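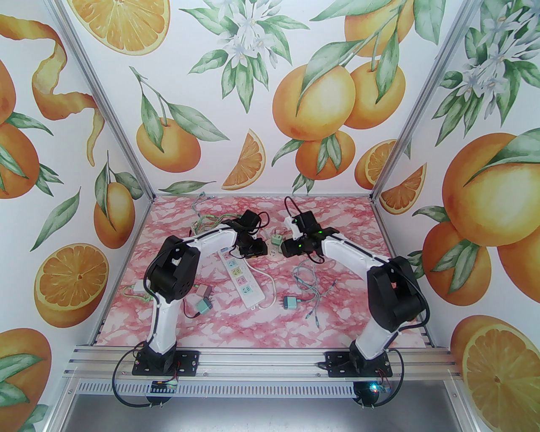

Nirnham Garden Club, minutes of the meeting held 11/28/19

Okay, I'm typing these up the same night while I can still read my own handwriting. We had a good turnout considering the rain, and we got going once the coffee was ready (thank you to whoever brought the almond cookies, I ate far too many).

Last month's minutes were approved with one fix. I wrote that the Nilen plot gets no sun in the morning and I should have written afternoon. Sorry!

Money. We have $849 in the account after paying for the hose reels. Chin-lung Liu asked if that includes the deposit on the hall and yes, it does. We won't get the deposit back until April.

Seed order. This took up most of the evening, as it always does! The Zarkomura catalog is out and the beans look wonderful, but shipping has gone up to $67 and a few people felt that was a bit much. We talked about going in with the Chiba Street gardeners and splitting the cost. I said I'd call them. If they say no we'll order anyway and skip the onion sets, which did poorly for everyone except Chin-lung, who plants his in buckets and is very smug about it.

Compost. The bins by the gate are full again. Please, please don't put whole squash in there - chop them up first! We voted to build 2 more bins out of the old fence boards, and I think the vote was 11 to 3, but I lost track when people started changing their minds. Anyway it passed.

Water. The city wants a new meter on the Nilen side and the quote came in at $600. Long discussion. Half the room thought we should get another quote and the other half wanted it done before the ground freezes. We're getting another quote. Chin-lung has a number to call and will email everybody when he hears back.

Plant swap. Same place as last year, in April, exact date to come. Label your pots this time, I still have a thing on my porch that could be a pepper or could be a weed.

Other business. Somebody left a green umbrella and one glove under the coat rack. I have both at my house.

We wrapped up a little before nine. Next meeting is after the holidays, and I'm bringing soup.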